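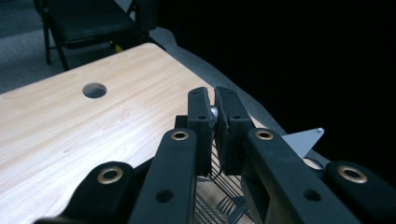
Small silver cylinder between two gripper pads

I run a casino night at home every October, mostly blackjack with a bit of roulette, and after the last one I promised Lieselotte Mühlbauer I'd write down how I keep the gear in decent shape. So, chips first. Clay composite ones hate the dishwasher! Wipe them with a barely damp cloth and a drop of dish soap, do the edges with an old toothbrush, and lay them flat on a towel overnight. I did 900 of them in one go once and my thumbs never forgave me.

Plastic cards are easy (damp cloth, dry cloth, done). Paper cards get a shake in a bag with a spoonful of cornstarch, then wipe each one off — it takes the stickiness right out.

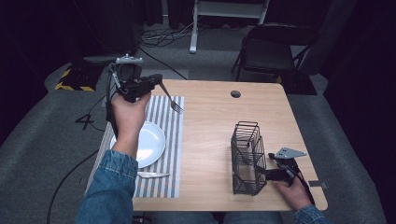

Felt is where people get into trouble. Brush it in one direction with a soft clothes brush, and blot spills, never rub. If you don't own a felt layout, roll one out over the dining table after supper, but clear everything off first. A table knife or a fork left under the cloth makes a ridge that sends dice off sideways, and a striped placemat will do it too if it's a thick one. Bastian Rieger irons his layout on low with a pillowcase on top, and it comes out lovely and flat.

For a squeaky roulette wheel, lift the rotor, clean the spindle with a cotton swab and add 2 drops of light machine oil. Mine's an old Dudek and it needs this before every party.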